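Power was out for 60 hours, what will the utility pay for?

Posted 12 November 2018

We're on the Brolledville side of the river and lost power in the windstorm. It came back after 60 hours, during which Hamada Electric texted me 8 times to say a crew had been "assigned." I would like to meet this crew. I lost a chest freezer of food and the sump pump quit, so the laundry room took in water.
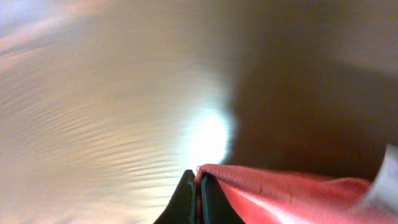
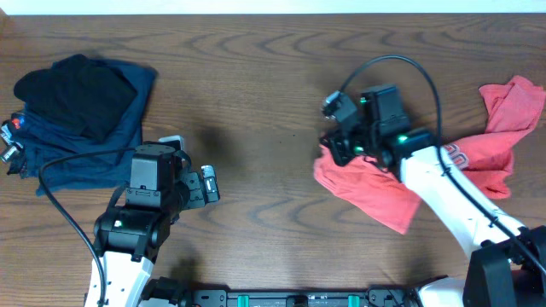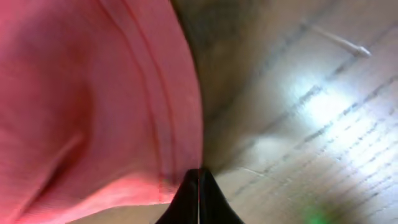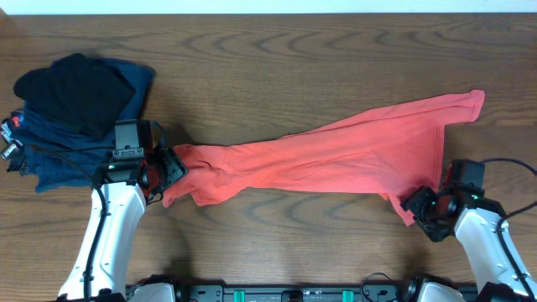

Pink things and dark things, folding day.

The claim form wants an "itemized statement of loss" and then gives you a box the size of a postage stamp. Has anyone gotten money out of them? Does it matter that my neighbors across the road were back on in a day?

giselle_road_46

Storms are in the "beyond our control" part of the service terms, so the freezer is probably a no. I tried in February and got a very polite letter. What you may get is the long outage credit, but you have to ask for it by name. It was $46 on my bill. Try your homeowners policy for the food. Mine covered spoilage with no deductible, yours may not.

wariawes

Get a generator. I've had one for years, no problems.

sumpthing_else

Seconding the credit. File it separately from the damage claim, or they sit on both. The neighbors do matter a little: if they're on a different feeder it means nothing, but if it's the same line, ask in writing for the restoration log. There were 4000 homes out at the peak and somebody had to be last. In Waria we assume it's us. Also, the Gisell Street office takes forms in person and stamps them, and the online portal logs you out halfway through page two.

pole_position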